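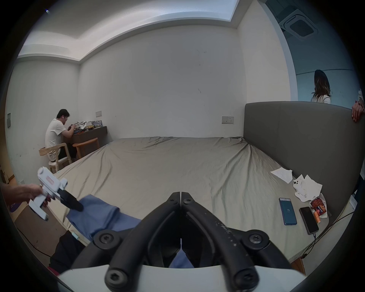

August, Tuesday, notebook 2

Folding on the bed, second round. Writing up the house rules while I still remember why I was annoyed enough to want them.

The Skalline protocol sheet has 78 lines in it. I have now read all of them, which may make me the only one. Most are sensible and a few are about forklifts. None says anything about soft goods on a soft surface, and that's what we do all day. So this is a local supplement. Gholamreza has agreed to it in principle, meaning he said "fine" without looking up.

Rules as they stand:

Start of episode. Both grippers open, both in view of each other, cloth already down. If you are still arranging the cloth when you hit record, you are recording yourself arranging the cloth. Stop and go again.

Personal stuff. Phones, chargers, snacks and tissues go off the mattress before the first take. I know the mattress is the only flat thing within reach. Skanard's reviewers flag any screen that can be read, and they flag it one episode at a time, by email.

Cables. Nothing across the walking side of the bed. Anything that has to stay on the floor gets taped. The tape is in the Poon box, under the other tape.

People. Background people are allowed if they've signed the form. They don't have to act natural. Last time we asked for that, everybody stood like they were waiting for a bus. Hands off the headboard during a take, though, the bed moves more than you'd think and the tracking shows it.

Sheet. Wrinkles are OK. I had written "smooth the sheet between takes" and then crossed it out, after an argument I lost. The Munddale set was shot on a sheet pulled tight as a drum and the policy trained on it fell to pieces on the first real bed it met. So leave it rumpled, but don't rumple it on purpose. (Gholamreza wants a definition of "on purpose." He can write it.)

Grip. Close on the cloth only. If you catch the fitted sheet along with it, finish the motion, then mark the episode S. Don't delete it. We lost a good chunk of the July failures to tidy-minded people and now we have no examples of the exact mistake we keep making.

Pads. Wipe them at the start of each session and check the screw caps by hand while you're there. Finger tight is not tight. Swap the pads when they start to slip on denim-type cloth, or at 110 episodes, whichever comes first. The Skalline sheet says "at suitable intervals," thanks.

Pace. Cap is 100 episodes per pair of hands per day. Past that the folds get lazy, and the person gets philosophical about folding. If your wrist hurts, stop sooner and write it down. Being sore is not a contribution.

Open questions:

– Do we count a dropped corner that gets picked up again as a success? Skanard says yes if the final state is good. I say yes but tag it. Currently we do whatever the person at the laptop feels like.

– Left and right devices need a bigger label. The little strip on top is no help when you're holding the thing.

– Who keeps the form folder? It was on the desk, and the desk is a place where paper goes to retire.

To do: print this on one page, large type, and stick it on the wall near the light switch. Ask Munddale for their sheet notes, politely this time. Order more pads.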